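Arm drops into protective stop on DIMM pick, sometimes with the module half out of the holder

Forum > Cobots and small cells > Faults and troubleshooting
Page 1 of 1

slotted_nut
Original post

Looking for ideas on a fault that has eaten most of my September.

The cell does PC disassembly and reassembly. The case lies on its side on a slatted table, fixture plate to the left of it, arm on the far side. The task I'm stuck on is the memory: pick a module out of a holder on the fixture, carry it over to the board, line it up with the slot, press down. The project is called Vosisow if you see that name in the log snippets.

The fault: on the pick, as the fingers close and start to lift, the arm goes into a protective stop. Message is a force limit violation at the tool. It doesn't happen every time. Out of 300 picks in the last long run I got 8 stops. Twice the module was half out of the holder and tilted when the arm froze, and once I bent the holder getting it free because I jogged the wrong way.

What I have tried:

Slowed the approach and the lift. No change in how often it stops.
Checked the payload setting and the center of gravity, both match what I measured.
New pads on the fingers.
Re-taught the pick point from scratch.
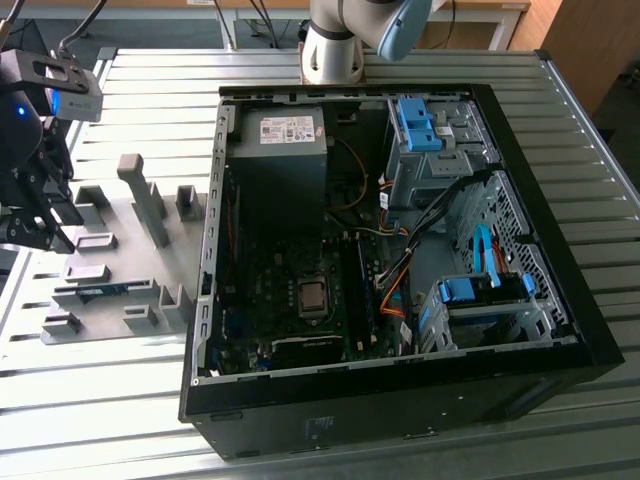

Cell before a pick, module in the middle holder, gripper over the left end of the plate.

The insert side is fine. Once the module is in the fingers and clear of the plate it goes into the slot without trouble. It's only the pick.

Is there a way to see which axis tripped it? The log gives me the total and that's all.

---

grabenlauf

What are the holders made of and how tight are they?

---

slotted_nut

3D-printed, same as the plate. They were drawn up by Bustik, who did the fixture for us. The slot is snug. You can pull a module out with two fingers but you feel it.

---

tramline_ed

Your limit is probably just set too low. Default tool force limits on these arms are very cautious. Go into the safety settings, raise it a step, run it again. We did this on ours two years ago and never looked back.

---

ohmsweetohm

Please don't do that as the first thing. The arm is telling you it met more force than it should have on a job that needs very little. If you raise the limit, the next thing that gives is the module or the holder. And if there are people reaching in to swap cases, the limit was part of somebody's risk assessment. You can't change it because it's annoying.

---

tramline_ed

I didn't say turn it off. One step. It's a memory stick in a plastic slot, nobody is getting crushed.

---

ohmsweetohm

The limit applies to the whole program, including the moves over the case. There are sheet metal edges all over the inside of a PC tower. A hand between the gripper and the drive cage is a different matter from a hand on a flat table.

---

slotted_nut

We do reach in. I load the modules by hand between runs with the arm paused, and the safety settings have a checksum that gets written down, so I would have to go and get it signed off again. I'd like to find the cause first.

---

pelican_cam

Look at your cables. In your picture they come up out of the top of the gripper in a curve. How much slack is there when the wrist turns for the pick? We had a stop that came and went for a month, and it was the cable bundle going tight at one wrist angle. The arm reads that as load at the tool.

Test: run the same path with the fingers open and nothing in the holder. If it still stops now and then, it's cable or payload. If it never stops, it's contact.

---

slotted_nut

Good test, I'll run it tonight.

---

grabenlauf

Also worth checking is the angle between the fingers and the slot. If the module sits flat in a horizontal slot and you pull it at even a small angle, it jams in the slot like a drawer pulled from one side. With a snug printed slot it takes very little. That would fit the tilted modules you found.

---

slotted_nut

Ran the empty path overnight, 3000 cycles, fingers open, no module. Not one stop. So I think the cables are off the hook, though I re-dressed them anyway and gave them more slack at the wrist.

Then I went back to real picks and got a stop inside the first hour.

---

pelican_cam

Contact, then. Fair enough.

One thing on that test: an empty run with the fingers open doesn't show you what happens when they close. If the module isn't centered between the fingers, one finger touches first and pushes sideways until the other one catches up. You'd get side load before the lift even starts.

---

tramline_ed

So we're back to it being a normal bit of force from a normal pick. Still say one step up.

---

ohmsweetohm

8 out of 300 isn't a normal pick. If it were the limit being too low it would trip a lot more evenly than that. Something is different on those 8.

---

slotted_nut

To the question of what is different: I started writing down which module was in the holder. We have two kinds in the box. One kind has a label strip that is a bit thicker and wraps closer to the edge. The stops I've written down so far were all with that kind.

---

grabenlauf

There you go. The label edge is catching on the slot wall. Measure the thickness over the label and compare it with the slot.

---

slotted_nut

Measured. The thick ones go in with no play at all, and on one of them the corner of the label had started to lift. I pulled it by hand slowly and could feel it grab, let go, grab again.

I've asked Bustik for a holder with a wider slot and a chamfer at the mouth. In the meantime I opened up the existing slot with a file, which is ugly but works. I also changed the program:

1. Close to light contact, wait, then close fully.
2. Back off the first 2 mm of the pull at low speed along the slot direction, in the fixture frame. I had been using the tool frame, and it was slightly rotated from the slot.
3. If the force reading goes over a threshold well under the safety limit, stop the pull in the program, open the fingers and ask for a person.

Number 3 should have been there from the start. The safety stop was doing the job of a process check, and the recovery from it is where I broke the holder.

---

ohmsweetohm

Good. On recovery, write down the steps and tape them to the table. Open the fingers first if the module is supported, and only then jog away. Most of the damage I've seen after a stop came from someone jogging with the part still gripped.

---

tramline_ed

Fine, I'll give you the label thing. I'd still want to know what your limit is set at, since a bit of friction from a sticker shouldn't trip a sensible one.

---

slotted_nut

I won't post the safety config here but it's one of the lower settings. It was chosen with hands in the area in mind. It may get reviewed, but that's a separate job and not mine to do.

---

wicket_lathe

Same fault here with SSDs in a printed rack, at Sauerland. Different arm. We never found a label problem but our slots had closed up after the rack sat by a window all summer. Check the print hasn't moved before you order new ones to the same drawing.

---

slotted_nut

Thanks, I'll put a gauge block in the slots. This plate doesn't get any sun but it's cheap to check.

---

pelican_cam

How is it running with the filed slot?

---

slotted_nut

Another 300 picks with both kinds mixed: no protective stops. The program check caught 2, both on the module with the lifting label. It opened the fingers and waited like it should. I've taken that module out of the box.

I still can't get the per-axis force out of the log after a stop. If anyone has a script that keeps the last few seconds of readings, I'd like to see it.

---

wicket_lathe

We run one called Arnosport that keeps a rolling buffer and dumps it when the state changes. It was written for our controller so you'd have to change the read call. I'll message you.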